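**Kitchen Corner: Small Sponge, Big Sink**

Happy news from the Oldale kitchen! The dish sign-up sheet that went up in December is full through the end of next month, and I could not be more pleased. When Pao-chu Kong first suggested that we stop leaving the washing for whoever happened to be last out the door, I figured we'd get three names, two of them hers. We got 20, and a few people have asked for a second turn (you know who you are, and you are always welcome).

So while everybody is feeling keen, I want to talk about sponges.

We've been buying the cheapest ones by the sack and throwing them out at a terrifying pace, mostly because one poor sponge was doing everything: the plates, the counter, the stove top, the mystery puddle by the fridge. Pao-chu's idea is to keep two going at once. The green-and-yellow scrub sponge is for dishes and nothing else, and it lives on the divider at the back between the two basins, where it can drain. The plain yellow one is for the sink itself and for wiping down. It can sit in the small basin while you work, but please squeeze it out and stand it up on its edge before you go. I've been doing this at home as well and I'm a complete convert -- no more of that smell! 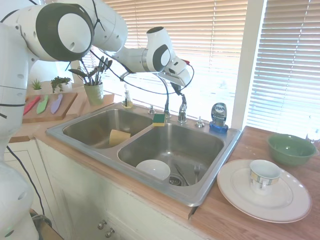 Which basin should the dirty dishes go in?

The larger one, on the right. Keep the small one on the left for rinsing, so there is always a clear spot to fill a kettle or wash an apple without moving someone's lunch bowl first.

A couple of other things about the big basin. Bowls are fine in there for a short soak, but tip them over once they're rinsed so they don't collect gray water from whatever gets washed next. Forks and spoons can stand against the wall of the basin. Knives I'd love to see washed right away and put back in the drawer. Reaching into suds and finding a blade is a rotten way to end a potluck, and I have the bandage to show for it.

The pump by the faucet takes regular dish soap. We're trying Zalholm this season, the unscented kind, and one push really is plenty for a sinkful. The refill jug is under the counter behind the trash bags. If you finish it, write it on the pad on the fridge and it will be replaced, usually the same week.

And the sprayer! I had no idea how many people were shy of the sprayer. It's wonderful for the corners of the basins and for chasing rice toward the drain. Aim low, start gently, and give the metal rim a quick wipe with a dry towel afterward. It takes half a minute and the sink looks lovely with the light coming in from the windows.

Towels: the Fung family has given us a stack of 30 cotton ones, hemmed and everything, and they are so much better than the old ones. Used towels go in the bin by the back door. I take them home to wash, and I'd be delighted to share that job with someone who has a bigger machine.

The next kitchen session is 25th January, right after the Clukumari soup lunch. Bring an apron if you have one. We'll wash up together, sort the lids (finally), and Pao-chu will show anyone who's interested how she gets tea stains out of mugs with baking soda and a damp cloth. To add your name to the sheet, stop by the kitchen or call extension 420.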